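Call for Participants: Home Reading and Memory Study, Mundlow

We are looking for people who read at home in the evening

The El Khatib Reading Group in Mundlow is starting a new study about how adults read long texts in their own home, and how much they remember after. We invite readers of all kinds to take part. You do not need to be a fast reader or an educated reader. If you read one book in the year and it takes you the whole year, you are also welcome.

Who can take part

You can apply if you are 18 or older, if you live in Mundlow or in Dakska, and if you can read a newspaper article in English without help. English does not have to be your first language. In our last study many participants had grown up with another language, and their diaries were among the most useful we received.

We ask that you have a place at home where you usually sit to read. This can be a chair, a bed, a kitchen table, the stairs. Please do not buy anything or move your furniture for the study. We want to know how you read now.

Unfortunately we cannot accept persons who work as proofreaders or editors, or who took part in the study of last winter. If you have started new glasses in the past month, please wait until you are used to them and then write to us.

What you will do

The study lasts for six weeks and begins in January. At the start you come one time to our office in Mundlow for a first meeting. There you read a short text on paper, answer some questions about it, and receive your reading package. The meeting takes one hour and a half, with a break for tea.

The package contains 2 books. One is a novel and one is a book of true travel stories. Both were printed for us by Fluvwood, a small press in Dakska, in a comfortable letter size. You may keep them when the study is over. Inside the package there is also a paper diary with 77 pages. This looks like a lot, but most pages have only four lines to fill.

Every evening that you read, you write in the diary when you started, when you stopped, where you were sitting and what interrupted you. Then you write one sentence about what happened in the book. Please do not look back in the book when you write this sentence. If you remember nothing, write "nothing". It is a good answer and we can use it.

On evenings when you do not read, you only put a cross. There is no minimum number of evenings. Some people read every night and some forget for a week, and both are normal for us.

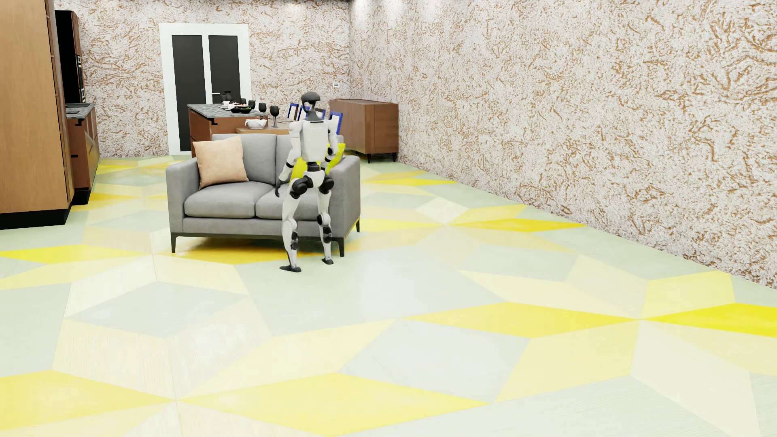

Karim Abdel Hamid
Study Coordinator, El Khatib Reading Group

I have coordinated the reading studies for four years now, and before that I was a school librarian in Dakska. I will be your contact person from the first message until the last diary is returned. When you call the office it is usually me who answers, and when I do not answer it is because I am in a meeting with a participant. Please leave your name and speak your number slowly, two times if possible.

Many people ask me if it is a problem that the television is on while they read, or that children are in the same room. It is not a problem. One participant in the last study read nearly everything in the bathroom, with the door locked, and she finished both books before anybody else. Write it in the diary as it is.

In the third week I will call you for a short talk by telephone. I ask you about the chapters you have read until then, and you tell me the story in your own words. It takes 15 or 20 minutes. It is not an exam and I do not correct you. You choose the time of day for this call, also in the evening until 8:30.

At the end you come back to the office one more time, bring the diary, and read a second short text. We talk a little about how it went, and then you are finished.

What you receive

Each participant who completes the study receives 600 in the local currency, paid by bank transfer within a month after the last meeting. If you stop before the end we pay you for the weeks that you have completed. You do not have to tell us why you stop. We also pay your bus ticket for both meetings — please keep the paper ticket or a screenshot.

Your information

We keep your name and your address apart from your diary. The diary receives a code, and the persons who study the answers see only this code. Diaries are copied and then sent back to you if you want them back. The telephone talk is recorded only if you agree. If you do not agree, I make notes by hand, and you can still take part.

We will publish a report when the work is ready, and every participant gets a copy by mail. In the report we sometimes use a sentence from a diary. If you do not want that we use yours, there is a box for this in the agreement form.

Access to the office

The office is on the ground floor, at the back of the old post office in Mundlow. There is no step at the side entrance. The bus from Dakska stops in front of the building. If it is hard for you to travel, tell us when you apply. I can do the first and the last meeting at your home — this was the case for several people last time, and it went well.

How to apply

Send a short letter or an email to the El Khatib Reading Group office. Please write:

your name and your age
your town (Mundlow or Dakska)
the languages that you read
where at home you usually read
the last thing you have read, even if it was a magazine or a recipe
a telephone number and a good time to call

You do not need to send a résumé, and spelling mistakes make no difference. We answer every message, normally within ten days. If there are more readers than places, we choose so that the group has different ages and both towns in it, and we keep the other names for the next study if you allow this.

Couples and persons from the same house can apply together, but each one should send an own message. They will also receive separate diaries, and we ask that they do not read each other's pages before the last meeting.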